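October 8, 2022

I want to write today about laundry, which is maybe not the most exciting subject, but I promised it to Isamu Ueda two months ago and he still reminds me in every letter. He moved to Flullthorpe in the summer, and it is the first time in his life that he has a washing machine in his own home. He asked me how I keep my clothes in order in such a small place. So, Isamu, I will try to explain.

## First the basket, then the machine

When I came to Branilthorpe I had one tall laundry bag made of nylon. Everything went in from the top and stayed there in the dark. A black sock could hide in it for many weeks. I remember well one morning in December when I washed all my white shirts together with something I did not see at the bottom, and after that I owned gray shirts.

Now I use a low basket, rectangular and woven, open at the top. I bought it at Chong, the small household shop behind the station, and I think it was the best purchase of that year. A low basket doesn't hold much, and I like this. I can see each piece without digging, and when it is full I know that it is time to wash.
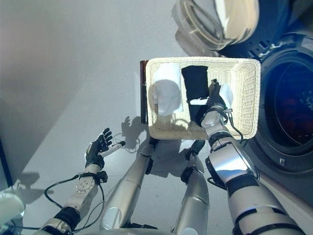
I also learned to fold before washing. My mother would laugh at this, because the clothes get mixed in the drum anyway. But a folded cloth takes less room, and while I fold I look at it: is there a stain, is there a tissue in the pocket, is the hem coming open? I find something almost every time. Last week it was a bus ticket and a button which I had been missing since spring.

The small things are the most difficult. Handkerchiefs, kitchen cloths and single socks like to lie on top of bigger pieces, and then they travel with them into the wrong load. I take them out one by one and put them in their own corner. It needs perhaps two minutes. If you are in a hurry, do only this step and skip the folding.

About the basket itself, some advice:

- Do not put damp towels in it and leave them overnight. The weave keeps the smell, and you will notice it for a long time.
- Lift it with both hands under the bottom. The rim of my first one came loose after I carried it by one side.
- Clean between the strands with a dry brush. I use an old toothbrush.
- Keep it on the floor next to the machine, with a little space around it for air. 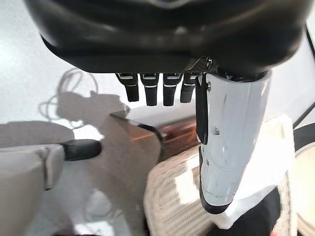

## Three colors are enough

There was a time when I followed a very complicated system. I read it in a booklet from Draruten, the laundry on my old street, and it had separate groups for cream, for pale blue, for "medium" colors and so on. I made paper labels. I gave up after 15 days.

My system now has only white, black and red. Of course I own clothes in other colors, but each one can join one of these three families. Blue and dark green go with black. Beige goes with white, if it is old and I trust it. Orange and pink go with red, and a new red thing is washed alone the first time, always in cold water.

Before I load the machine I lay a piece from each family side by side on the tray, so that I can decide what goes in first.

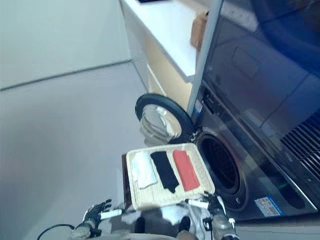
White goes first, when the drum has nothing left in it from a darker load. Then I wipe the rubber seal around the opening with a cloth. Please do not forget the fold of the seal, Isamu! Threads and small coins collect there, and once I found a hair clip which did not belong to me or to any guest I can remember. After the last load I leave the door open until evening.

I should say something about money too. A full bag at the laundry here was not cheap, and when I added up my receipts for one winter the total was 184. I was surprised enough to check the addition again. With the machine at home I pay for water, electricity and powder, and I use less powder than the package tells me. Half a spoon less makes no difference that I can see, and the towels feel softer.

Next time I will write about drying, which in my apartment is a bigger problem — the only good window faces the street, and the rack blocks the way to the kitchen. If you have an idea for a narrow hallway, please leave it in the comments.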